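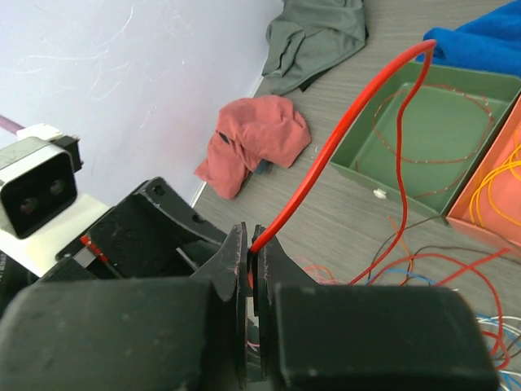
Home Programs Reports Maps Bore data Contact

Brivura Groundwater Monitoring Program
Progress report to the Sayce Fund, second reporting period

Prepared by Nanna Þórarinsdóttir, program hydrogeologist
Reviewed by Esben Oddsson

1. Status

The program is on schedule for field installation and behind schedule for data release. Expenditure is within the approved budget. No change to the end date is requested. One change to the scope of the water chemistry work is requested and is set out in section 6.

2. Installation of loggers

All 20 monitoring bores in the original network now have a pressure logger and a barometric reference within the distance set in the monitoring plan. The last bores to be fitted were those on the upper terrace at Skakwood, where access was held over until the track had dried out enough to take a loaded ute. Baldur Kárason led the field work for the whole period.

Loggers were hung on stainless cable from a plate at the top of the casing. Hanging depth was set from the lowest manual reading on record for each bore, with an allowance for further decline. In the shallow bores near the river this was straightforward. In the older irrigation bores the construction logs did not always agree with the depth found by plumbing, and the plumbed depth was used throughout. The differences have been entered in the bore register with a note of who took the measurement.

One bore on the eastern boundary was found to have a damaged casing below the collar. It still responds to rainfall and has been kept in the network, but its record is flagged as provisional and will not be used for the contour maps until the casing has been inspected by downhole camera. If the casing has failed at depth, the bore will need to be decommissioned and replaced.

Low-voltage cabling between the loggers and the telemetry boxes was renewed at sites where the sheathing had gone brittle. Terminations were redone at the same visits and the junction boxes were resealed. Stock may still chew exposed cable at two of the river flat sites, and conduit will be extended to ground level there before winter feed is moved onto those paddocks.

3. Manual readings

Manual dip readings continue on a monthly round. They are used to correct logger drift and to detect cable slip. A reading is accepted when two successive dips agree within the tolerance in the field manual. Where they do not, the dip is repeated after the bore has been left to settle, and nearby pumping is recorded if it can be heard or seen.

Drift has been small. The largest correction applied was 30 mm, at a bore where the logger had been moved between visits and the hanging point re-marked. The remaining corrections were well below that and need no comment.

The May round was done in part by landholders using loaned dip meters. Results were compared with staff readings at the same bores and were usable in all cases but one, where the reference point had been taken as ground level instead of the top of casing. The instruction card has been reworded. Landholders have asked whether they can keep the meters between rounds. We see no objection, provided the tapes are checked against the office tape once a season.

4. Data management

Data are held in the Ondow database. Migration of the historical paper records took longer than planned and is the main reason for the delay in release. The paper records use at least three datums, and the datum is often not written on the sheet. Oľga Dvořáček has worked through the survey books to assign a datum to each series, and has left the series unassigned where the evidence is weak. Unassigned series will be published as depth below reference point only, with no reduced level.

A second cause of delay was the handling of time zones. Some loggers had been set to daylight saving time by the supplier and others to standard time. All records have been converted to standard time. The conversion was checked against barometric pressure at the nearest weather station, and the match was good once the hour had been removed.

Release of the first corrected data set is now planned for early in the next period. It will include the raw files, the correction log and a plain text description of each field.

5. Preliminary results

Results in this section are provisional and should not be quoted outside the Fund.

Water levels in the shallow aquifer follow rainfall with a short lag, as expected. Recovery after the irrigation season was complete near the river and incomplete on the terrace. The terrace bores have now started two consecutive seasons from a lower level than the one before. Two seasons are not enough to establish a trend, and the rainfall in both was below the long-term average.

The deeper aquifer shows a clear response to pumping at distances of up to 200 m from the production bores. Beyond that the response cannot be separated from barometric effects with the present record. Baldur Hjaltadóttir is preparing a short pumping test, with the agreement of the two licence holders concerned, to narrow this down. The test would run outside the irrigation season so that the background level is steady.

A vertical gradient between the two aquifers is present at every paired site. It is downward at all of them for most of the year and reverses for a few weeks at the lowest site after high river flow. The reversal had not been described in earlier work in the catchment, probably for lack of frequent enough readings.

6. Water chemistry: requested change

The approved plan provides for a single round of major ion sampling at all bores. We request approval to sample fewer bores and to sample them twice, before and after the irrigation season. The cost is unchanged. The paired sites would be kept in full, and the bores dropped would be those with recent results already on file.

7. Risks

Access to the upper terrace remains dependent on weather. The telemetry provider has advised of a change in network coverage, and the effect on the more remote sites is not yet known. Loggers will continue to store readings on board if transmission is lost, so the risk is to timeliness only. The condition of the eastern boundary bore is covered in section 2.

8. Work planned for the next period

Release of the first data set. Downhole inspection of the eastern boundary bore. Pumping test, subject to landholder agreement. Extension of conduit at the river flat sites. First chemistry round, in whichever form the Fund approves.

A reply on section 6 is needed before bottles are ordered from the laboratory.

Contact the program office | © Brivura Groundwater Monitoring Program | Back to top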